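**Ticket:** left gripper values frozen in part of the bowl set
**Project:** Drastance, kitchen tabletop
**Raised by:** Judit Bodnár
**Status:** open, waiting on re-export

**Problem**

The August export failed validation. In 52 episodes the left gripper column holds a single value from the first row to the last, while the video shows the fingers opening and closing normally. Joint angles for both arms look fine. The right gripper is fine too.

All 52 come from the two-bowl task on the Bùi station. The Wisby station ran the same task with the same operators and has no bad episodes.

**Checked so far**

1. Replayed three of the bad episodes against the overhead video. The joints track the picture; the gripper column doesn't move.
2. Swapped the left wrist cable for the spare. No change, so I put the original back.
3. Read the gripper live from the console. Values update as they should – the hardware is reporting.
4. Compared recorder configs between the two stations. Bùi was still on the old Brernurex recorder profile, which expects the left gripper on a different channel. When it gets nothing there it repeats the last value it saw.

I've moved Bùi to the current profile and restarted the recorder. Before each test take I set both grippers pointing down by the bowls, one to each side, with the rest of the kitchen gear left out on the table as distractors.

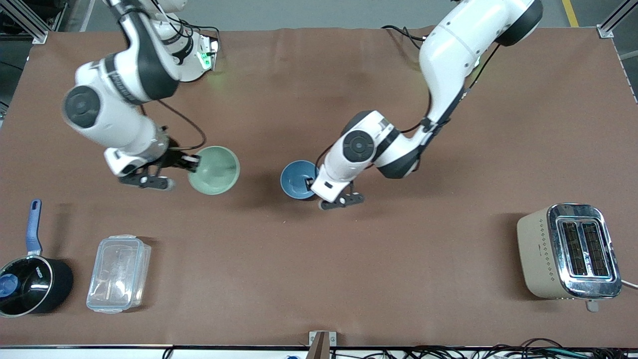
The first two takes on the new profile came through with a changing left gripper value. I'd like a longer run before closing this, so the station is booked for 90 test takes, same task, both operators.

**What to do with the bad episodes**

The raw logs for the 52 should still hold the correct channel, as the fault is in the recorder's mapping and the raw dump is written before that. If so, we can re-export them and skip re-recording. Please don't delete anything from the raw folder until that's confirmed.

The full set is 4,000 episodes and the training job hasn't started, so there's time. If the raw logs turn out to be short, drop the 52 from the manifest and carry on without them. Don't fill the column from video – we tried that on the drawer task and the timing was off.

**Still open**

- Re-export from raw (Judit)
- Add a check at save time that flags any gripper column with no change over a whole episode
- Remove the old profile from the Bùi machine so it can't be picked from the menu
- Label the spare wrist cable; it's back in the grey drawer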